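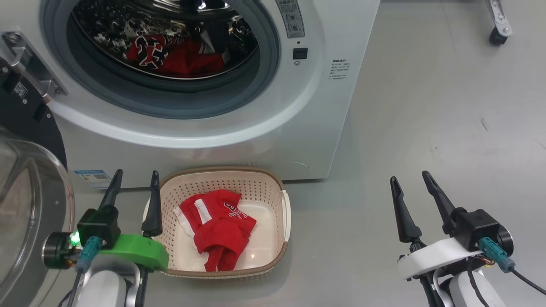
Front loader smells fine empty, but the jerseys come out smelling like a locker room

Posted in Home & Laundry by sketudberg_spare

I'm the person on our rec soccer team who once said "sure, I can take the shirts home," and I have been paying for it ever since. We play for the Otwood league, the shirts are red polyester, and every week they come back to me in a gym bag that has spent the night in somebody's trunk.

I have a regular white front loader. I wash the shirts at 85 degrees (Fahrenheit, I'm not a monster) with a full cap of liquid detergent and a generous pour of softener, because I want them to smell nice. They do smell nice. Then a person puts one on, warms up for ten minutes, and the smell from last October returns like it never left.

Things I've already done: ran the drum empty on hot, wiped the door glass, switched detergents twice, and bought a bottle of Pollska sport wash that cost more than my cleats. The drum by itself smells of nothing. I usually put the shirts in with the rest of my clothes to save a load, and I fill it until the door complains.

Is it the machine, the shirts, or the team? I can only replace two of those.

Also, the white lettering on a couple of them is starting to crack. Related?

pollska_refugee
Member, 31 posts

It's the softener. Stop using it on polyester. It leaves a coating on the fabric, the coating holds on to body oil, and the perfume sits on top of all that until somebody sweats. You've been frosting the problem.

What worked on my kid's hockey stuff:

Turn every shirt inside out. The dirty side is the side that touched a person, and it also keeps the lettering from rubbing on the drum.

Soak them before washing. Plastic tub, cool water, one cup of white vinegar, 20 minutes. Drain and rinse well. Don't let vinegar anywhere near bleach, ever, and don't bleach the jerseys anyway unless you'd like a pink team.

Wash warm with about half the detergent you use now. A full cap is for a load of muddy overalls. Front loaders use very little water, and extra soap has nowhere to go except back into the shirts. Add an extra rinse if your machine has the button.

Wash the shirts separately from your own clothes, and leave some space at the top of the drum. You should be able to get your hand in above the load without a fight. If it's packed tight, nothing moves and you're basically steeping them.

No dryer. High heat is what does in the lettering, and it bakes in whatever smell you missed. Hang them up. They'll be dry before you've finished matching socks.

You may need to do the soak two or three times before the old softener is gone. The first round on ours was discouraging.

zeleke_basement
Member, 7 posts

Just buy new shirts. I've played in the same league for over a decade and we get new ones every couple of years for this exact reason. Life is short.

Or wash them in the dishwasher. A guy I work with does his ball caps that way. I haven't tried it with a shirt.

twofloorsup
Member

Please don't put shirts in the dishwasher.

Agree with the first answer, with two additions. Check the rubber gasket, and I mean pull the fold back and look into the bottom of it. Wiping the glass doesn't get you there. Mine had a coat button, a hair tie and some gray paste I chose not to investigate. Warm water, dish soap, old toothbrush, then dry it with a rag. Leave the door open between loads unless you have pets or small kids who might climb in.

Second, the gym bag. You can get the shirts perfectly clean and then send them straight back into the thing that ruined them. Wash the bag if the label allows it. At home, tip the shirts into a laundry basket with holes in the sides the minute you get in, one that lets some air through, and don't pile wet towels on top.

As for the team, I'd start charging a dollar a shirt. The smell won't change, but you'll mind it less.

sketudberg_spare

Update: no softener, two soaks, and the gasket contained a shin guard strap I accused the goalkeeper of stealing. The shirts are a lot better. The bag went in the trash. Trying the dollar thing next.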